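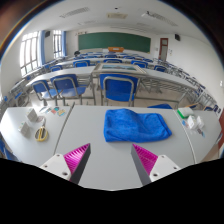

## 4.2 Folding cloth with a hand-held gripper

Cloth is our favorite test, and the hardest one in the set. A towel has no fixed shape, so every grasp changes the thing being grasped! We collected 500 towel demonstrations in classrooms, using the same two-fingered tool throughout, and added them to the 4,000 rigid-object demonstrations from Section 3. No robot arm was needed at this stage, and a new room took us 5 minutes to set up.

The ribbed soft fingers matter a great deal in this task. They give way along the fold, and the view from the tool keeps both the fingertips and the cloth in sight at the moment of contact (Figure 3).
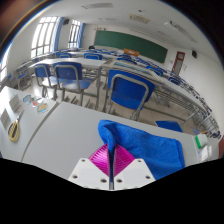

**Figure 3.** Blue towel held in the ribbed fingers, with one corner resting on the desk.

We label each demonstration by its grasp point and by the state of the cloth before and after release. A folded towel in thick layers is a lovely case for the policy, as it must choose how many layers to take.

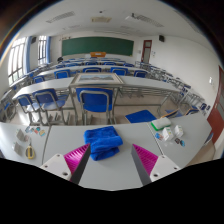
Bouchra Nasr asked, on reading a draft, whether the policy learns the layers or only the outline of the towel. We think this is the right question, and the ablation in Section 5 takes it up with 1,000 held-out grasps.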